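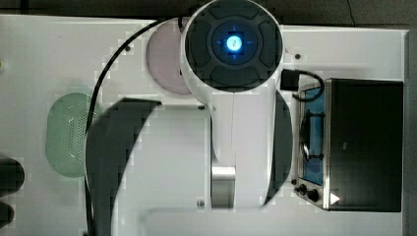

Manipulation Laboratory, Notebook 6
Thursday, October 16, 2025
Entry by: Catherine Menzies
Subject: Effect of pre-contact pause on placement error, kitchen table setup

Purpose. The February entries recorded a steady sideways error when the policy places light dishes. The Skarkach group suggested that the error enters before contact, during the last part of the descent, and that a short pause above the target would reduce it. Today's session tested that suggestion on the arm at Table 2.

Method. The policy checkpoint was the one labeled Brunent, trained for 3000 steps on the demonstrations approved last month. No weights were changed between conditions. In the baseline condition the arm descended without interruption. In the pause condition the controller held the wrist still above the target, took a fresh observation, and discarded the remainder of the planned action chunk before continuing. The object set was the usual one, including the pink plate and the green colander. The toaster oven remained on the table as a fixed obstacle. Its door was not part of the task.

Conditions were alternated in blocks so that any drift in calibration would affect both equally. The operator reset the objects from the printed layout sheet and did not know which condition would follow. Trials stopped by the force limit were kept in the record and scored as failures.

A total of 142 trials were completed. Placement error was measured from the overhead view, between the center of the object and the center of the target, after the gripper had opened and withdrawn.

Result. The pause reduced the sideways error for the plate in every block. For the colander there was no clear change. The long axis of the colander is the likely cause: most of its remaining error is rotation, and a fresh observation taken from above the target does not appear to correct the grasp angle already chosen. This should be checked against the wrist pose logs before it is repeated to anyone outside the group.

The pause did not alter the failure rate. Failures in both conditions came chiefly from the approach on the oven side, where the planner keeps a wide margin and the arm arrives at an awkward elbow position.

Problems noted.
The cable was rerouted after the second block, as it had limited wrist rotation on the left side. Blocks before and after the change are marked separately in the log. The plate results hold in both groups.
The Flukby logging script wrote two timestamps for each discarded chunk. The duplicates were removed by hand. The script must be corrected before the next session.
The layout sheet gives the colander position but no orientation. Operators have been using their own judgment, and the rotation figures should be read with that in mind.

Next steps. Repeat the colander trials with a marked orientation. Add a condition in which the arm pauses but keeps the old action chunk. Without it the present result cannot separate the effect of holding still from the effect of the new observation. Send the revised protocol to Van Rooij for review before booking further time on the arm.

C.M.

Comments

Skarkach group: The missing condition is the one we would ask for first. Please also report the pause length with the results. We could not find it in this entry.

C.M.: It is in the configuration file for the session. I will copy it into the protocol.

Van Rooij: Protocol may be sent at any time. I would prefer the blocks before the cable change to be left out of the main table and given separately.

Manipulation Laboratory | Contact: notebook administrator | Copyright 2025 | Back to top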